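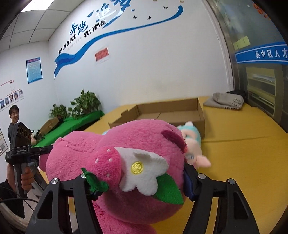

Eltley Shared Workshop
Hand-Held Gripper Build: Minutes of Working Meeting
Monday, January 19, 2026

Present: Linnea Engström (chair), Elsa Sæther, Dinesh Rana, Randi Forsberg (minutes)
Apologies: Tyra Brekke

1. Minutes of previous meeting
Accepted with one correction. Under item 4, "pivot pin" should read "pivot bushing." Randi to amend the copy on the shared drive.

2. Linkage and pivots
Dinesh reported on side play at the jaw tips. With the jaws closed on the gauge block, both arms of gripper 2 are within the limit set in September. With the jaws wide open, the left arm is over it. He has traced the play to the lower pivot on that side, where the hole was reamed after printing and came out oversize. The pin itself measures correctly.

Options discussed: reprint the arm with a smaller pilot hole, or fit a sleeve to the existing one. Elsa preferred the sleeve on grounds of time. Linnea pointed out that a sleeved arm would no longer match the drawing and the next person to order spares would get the wrong part. Agreed to reprint. The existing arm stays on until the new one is ready.

The triangular cut-out in the arm is to be kept at its present size. Dinesh had asked to enlarge it to save weight. Withdrawn after Elsa's bending check.

3. Jaw pads
Elsa has tried two pad compounds from Lindqvist. The softer one holds smooth plastic well but picks up lint from plush and felt, after which the grip falls off until the pad is wiped. The harder one collects less and leaves a shallower mark in the pile. Neither has torn.

Agreed to standardize on the harder compound for soft goods. Pads are to be wiped before each set. Adhesive remains the Gesier tape; the liquid adhesive crept out at the edges and is not to be used again on this build.

4. Soft object trials
Target is 300 grasps per object before the pads are inspected. Trials on plush toys are to include attached parts such as flowers, leaves and stems, as these catch on the jaw tips and alter the closing force. A pink toy with a strawberry and a felt flower on the front was put forward as a suitable hard case. Linnea asked that grasps on the body and grasps on the decoration be logged under separate codes. Agreed.

Dinesh asked what counts as a failed grasp when the toy sags between the arms but does not drop. After discussion: a grasp is good if the object stays between the jaws for 5 seconds with the operator's hand still. Sagging is noted in the remarks column and does not affect the result.

Two operators working at one table need an agreed order of approach. The operator on the left closes first and opens last. Elsa to add this to the trial sheet.

5. Table covering
The yellow-orange covering is satisfactory for contrast with most objects. It is poor for peach and tan items. Randi proposed using the green cloth for those. Agreed. Seams are to be kept away from the pick area, as a jaw tip dragged along the table will follow one.

6. Cable routing
The cable on the hand-held unit still loops in front of the operator and is caught by the wrist when reaching left. A clip at the base of the handle was tried and worked loose. Dinesh will try a strap around the handle with 60 mm of slack above it. If this restricts the wrist he is to go back to the clip with a locking screw.

7. Logging software
Cindska now writes the jaw opening and the timestamp to the same file. Older logs with separate files have not been converted. Elsa does not consider it worth doing before the trial set is complete. Linnea disagreed, the earlier logs being the only ones with the softer pads. Left open.

8. Parts and storage
Spare pins are to go in the small drawer, bushings in the one beneath. They have been mixed again. Test objects are to be returned to the cardboard box after use and not left on the table overnight. Tyra had asked by message whether the large calipers are available on loan. They are not until the reprinted arm has been measured.

9. Actions
Dinesh: reprint left arm, gripper 2; measure both pivots before fitting.
Dinesh: handle strap, trial on one unit only.
Elsa: pads in harder compound on all jaws; update trial sheet with grasp codes and order of approach.
Linnea: list the older logs and state which pads were fitted for each.
Randi: correct previous minutes; relabel drawers.

10. Any other business
Elsa noted that the hex key for the housing screws is missing from the rack. Dinesh has it.

Next meeting to be set once the reprinted arm is fitted.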